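Keeping a Family Bible and Old Church Papers at Home

Posted by Despina Filip, 2021-12-25

My grandmother left us a Bible with 73 books in it and the names of four generations written in the front pages. For years it lived in a kitchen cupboard above the kettle. When I took it out, the pages smelled of soup and the corners were soft. After this I asked many people how to keep such things, and I put their advice on this page together with my own experience.

Where to put it

Choose a room where people live, on an inside wall. The attic is too hot in June and the cellar is too damp. A big Bible should lie flat, with nothing heavy on it. Small prayer books can stand upright, but put books of the same height next to each other so the covers hold each other straight.
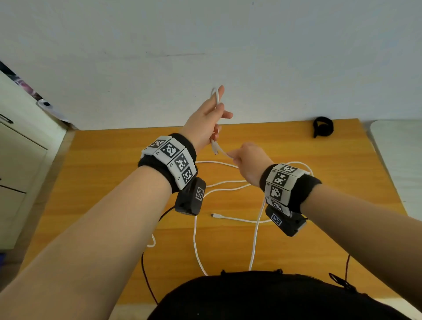
Photo: Omar Khalaf

Cleaning

Wash your hands with soap and dry them very well. I do not use gloves for paper, I feel the page better without them. Hold the book closed and brush the dust from the top edge with a soft, wide paintbrush, always away from the spine. Never use a wet cloth on leather. Candle wax on a cover can be lifted with a plastic card after one hour in the fridge, inside a closed bag. If the wax is on a page with writing, leave it alone.

Things left between the pages

Ours had pressed flowers, a palm cross, funeral cards and a receipt from a shop in Grudar. Take these out, because flowers stain the paper. Write on a slip in pencil at which page you found each one, and put them in an envelope of acid-free paper. I bought a pack of 50 and I have still many.
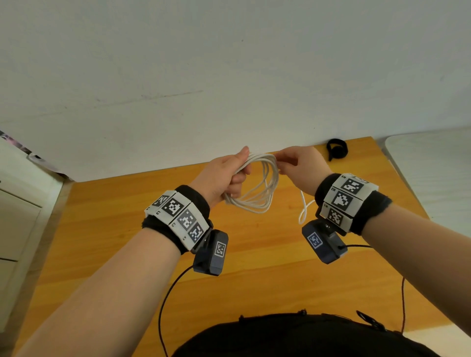

Metal paper clips must go too. If one has rusted to the sheet, slide a piece of thin plastic under it first and open the clip slowly. Do not repair a torn page with ordinary tape. It turns yellow in a few years and the glue goes through to the other side.

Baptism and marriage certificates

Keep them unfolded. If a certificate was folded for a long time, open it and lay it between two clean sheets under a heavy book for one week. Make a copy or a scan, and hang the copy on the wall, not the original. My cousin Rima Chamoun hung her parents' marriage certificate opposite a window and the priest's signature is now almost gone.

Names and dates

Write new names in the family pages with pencil or with a pigment ink pen, never with a ballpoint. Test the pen on a separate paper and wait one day.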